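Refinishing a maple board for the play table

The maple board has been through three finishes since spring, and I think the last one is the keeper. Notes follow, mostly so that I don't repeat the first two.

The board is glued up from strips, pale cream through to honey, and it was sold for cutting bread. It now does duty as a sorting surface for plastic blocks: stars, hearts, cylinders and the rest. That changes what the finish has to do. There are no knives and very little water. The load is small hard edges being slid and dropped, over and over, and the surface needs enough drag that a cylinder stood on end stays where it was put.

First attempt was the oil that came with it. Mineral oil on maple looks good for a week and then goes patchy, and in the meantime it leaves a film on the blocks. The green ones showed it worst. I washed the lot in washing-up liquid twice and gave up on oil.

Second attempt was a water-based varnish, satin, two coats, rubbed back between them. Hard wearing, no film, but far too slippery. A heart block nudged with one finger went clean off the end. It also had a faint blue cast over the paler strips that I could not stop seeing.

Third attempt: strip back to bare wood and use hard wax, very thin. The procedure was as follows.

Scrape off the varnish with a card scraper, along the strips. Sand at 120, then 200. Wipe over with a damp cloth to raise the grain, leave overnight, sand again at 200 with almost no pressure. One thin coat of Fluvik hard wax, buffed off after fifteen minutes. Second coat on the Wednesday, same again. I stopped at 2 coats. A third would have started to fill the grain, and the grain is where the grip comes from.

Murray Cloutier asked why I didn't go up to 2000 grit as he does on his boxes. On a box lid I would. On a surface where things are meant to stay put, 200 is fine enough, and the hand can't find anything rough in it.

The base matters as much as the finish. A loose board creeps when anyone leans on it, so this one sits on the blue perforated table I bought when the Cerkgate workshop closed. The holes make life easy for fixings. They also catch dust, and a soft brush gets it out faster than a vacuum nozzle.

Blocks sort by colour or by shape, and I prefer colour. Greens at the back with yellows in front of them gives two short rows that are easy to check at a glance.

Next job is the storage tray, which is birch and will get the same wax. I have half a tin left and the tray is small, so it should stretch.
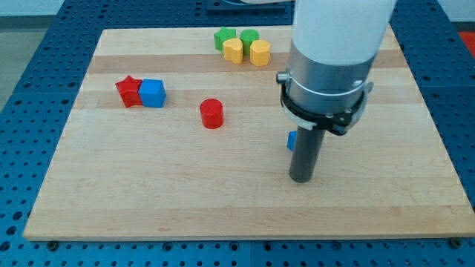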